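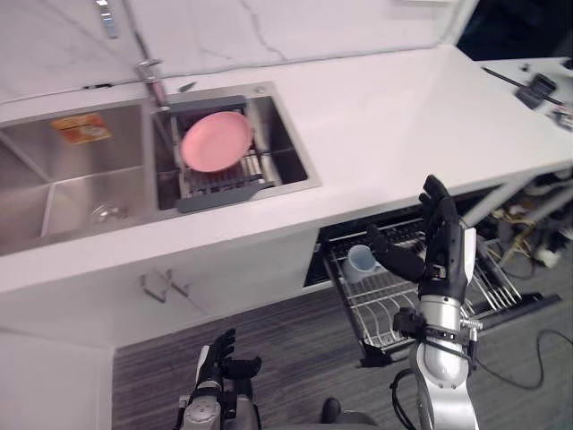 Dincombe to replace water meters at 1,602 properties

Jul 10, 2022

Water meters at 1,602 homes and small businesses in Dincombe will be replaced under a program approved by council at its last ordinary meeting. Work starts in the streets north of Griffiths Road and is due to finish in December.

The existing mechanical meters are read by hand each quarter. Their replacements, supplied by Ollisis, record flow at hourly intervals and send the readings by low-power radio to a receiver at the Mista reservoir. Council will keep the quarterly billing cycle. The unit price of water is not affected by the change, and no installation charge will appear on residential accounts.

Network engineer Aled Meredith said the main purpose was to locate losses on the customer side of the meter.

"A leaking toilet cistern or a split pipe under a slab can run for a full quarter before the account holder sees it on a bill," he said. "With hourly data we look at the overnight minimum. If a property never drops to zero flow across several nights, something is running, and we can write to the owner that week."

The threshold for a leak notice has been set at continuous flow of 9 litres an hour over two consecutive days. Smaller leaks will be recorded but will not trigger a letter during the first year. Properties with known continuous use, such as those with evaporative coolers, can ask to have the threshold adjusted.

Supply will be shut off at each property while the old meter is removed. Residents will get a card in the letterbox before the crew arrives and do not need to be home, provided the meter is accessible. Where a meter box is covered by paving, garden beds or a parked vehicle, the job will be rebooked. Properties on the 300 mm trunk main will be done last, as the isolation valves on that line are being serviced first.

Anyone who relies on a continuous water supply for home dialysis or other medical equipment should call the customer service desk before the card arrives so that a time can be arranged.

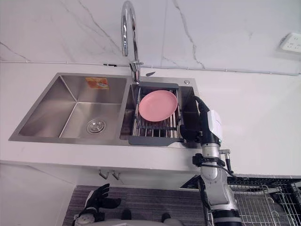
After the changeover

Air and fine sediment can enter the pipes when supply is restored. Council recommends running the cold tap at the kitchen sink until the flow is steady and the water is clear, and doing this before using a dishwasher, washing machine or hot water system. Tap aerators and filter cartridges may need rinsing. Cloudiness caused by air clears from the bottom of a glass upwards within a few minutes – discolouration that persists should be reported.

Owners are responsible for pipework on the house side of the meter. If a fitting on that side fails during the work, the crew will make a temporary repair and leave a written notice. Stop taps that have seized will be replaced at council's cost where they sit within the meter box.

Final readings from the old meters will be photographed and kept for two billing periods. Account holders who dispute a final reading can request a copy in writing, quoting the serial number on the changeover card.

The street schedule is on display at the council office and will be updated each fortnight.

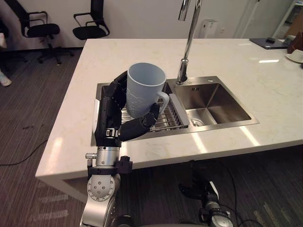 A light blue mug over a double-bowl kitchen sink.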